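Robots in the Home: Report on Our Visit to the Cluvero Open Day
Student project, second term

Introduction

Our group had been reading about household robots since January, and by the time the open day came round we had more questions than our notebook could comfortably hold. Cluvero very kindly let us join the visitors on Wed 6 March, and I should say straight away that everybody there was patient with us, even when we asked the same thing twice (which we did, mostly about batteries).

What we saw in the morning

The day began with a talk by Tahira Rajput on how a robot learns a household job. I had imagined people typing in long lists of instructions, but a good deal of the teaching is done by hand. A person picks up a gripper, does the job with it, and a camera on the gripper records the whole movement. Each recording is called an episode, and the project they call Elolel had 1,379 of them when we visited, 291 of which were to do with clothes. We were all rather surprised that clothes should need so many! Tahira explained that a cup keeps its shape wherever you put it down, while a shirt hardly ever lands the same way twice.

The demonstration

After tea we moved on to the part I had been looking forward to most, the folding work. It is done with a pair of hand-held grippers, each with two yellow fingers, and the garment is a black shirt spread out flat on a bed. I liked very much that the bed was an ordinary one, with a patterned blanket and a pillow, because it made the whole business feel close to real life. 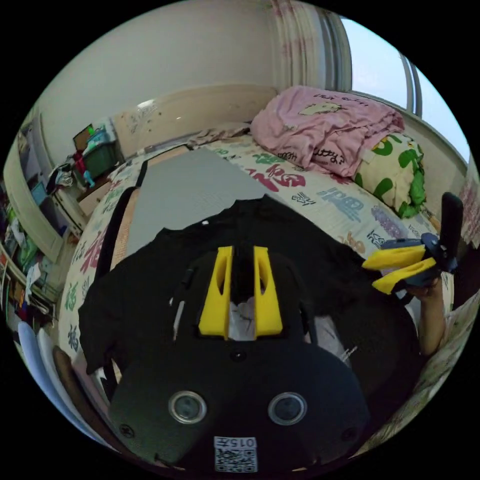 Kamran Magsi remarked that folding is the easy half of the job, and that he would sooner have 100 untidy attempts at picking up a sleeve than the same number of perfect folds, as a robot that has only ever met neat shirts has no idea what to do with a rumpled one. We talked about this all the way home, and it changed how we planned our own small test.

Our own test

Back at school we used two pairs of kitchen tongs and an old school shirt, and each of us took turns until we had 40 attempts written down. It was harder than any of us expected. The collar kept springing back, and if you gripped too much cloth at once the far sleeve came along with it. We got better once we agreed to start from the hem.

What we would still like to find out

We would like to know how well the learning carries over to thicker things such as jumpers and towels, and whether left-handed people teach the robot differently. Tahira has offered to answer questions by post, so we are putting together a letter now, and our test notes will go in with it.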